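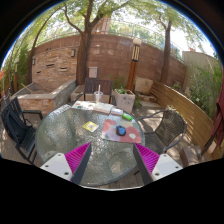
Who may attend the regular meetings of the Laler Student Robotics Club?

Meetings are open to every enrolled student and to faculty of the school. Voting on motions is limited to members whose names are on the current roll.

MINUTES OF THE REGULAR MEETING
Laler Student Robotics Club, Skarkdale

1. Call to order. The meeting was called to order by the club president, Emil Mösli. Twelve members were present, which constitutes a quorum under the bylaws. Bonifacio Miranda served as recording secretary.

2. Approval of minutes. The minutes of the previous meeting were approved with one correction. The word "practice" in item 4 was changed to "qualifying."

3. Manipulation project. Mr. Miranda reported for the working group. The object for the current unit is a computer mouse, to be grasped and placed with the hand-held gripper. The group prefers an outdoor table for this unit because the light and the background differ from those in the classroom.

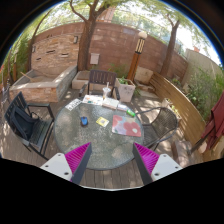 The report went on to the subject of clutter. Members disagreed as to whether unrelated articles should be cleared from the table before each attempt. Mr. Mösli held that a partly filled table is closer to the conditions set out in the competition rules. A motion to leave such articles in place was made, seconded, and carried with two opposed.

The group asked that each operator make 80 attempts before the unit is closed. It was agreed that failed grasps are to be logged along with the others and not discarded. The log sheet will gain a column for the operator's initials.

4. Written report of the working group. The following was read aloud and ordered entered into the minutes in full.
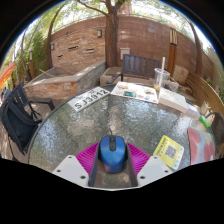
Jillthorpe, 15 May 2020

To the officers and members: The working group recommends that the approach to the mouse be made slowly and from one side of the table, and that the operator pause after closing the fingers before lifting. Glass tabletops are to be treated with care, and the gripper is not to be rested on them between attempts. The group further recommends that the same grasp be taught to all operators prior to the Pichler Cup in November. Respectfully submitted, B. Miranda.

The report was accepted as read.
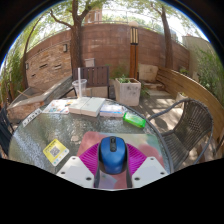 Gripper holding the blue mouse above the printed mouse pad.

5. Finances. The club began the term with an allocation of $2,000. The balance stands at $1,909. A request for spare finger pads was held over until a written price is received.

6. New business. Mr. Mösli asked that operators enter their logs before leaving each session. A proposal to pair new members with experienced operators was referred to the working group.

7. Adjournment. There being no further business, the meeting was adjourned.

Respectfully submitted,
Bonifacio Miranda, Recording Secretary

Related items
Bylaws of the Laler Student Robotics Club
Pichler Cup: Rules for Student Teams
Manipulation Project: Operator Log Sheet
Minutes Archive
Membership Form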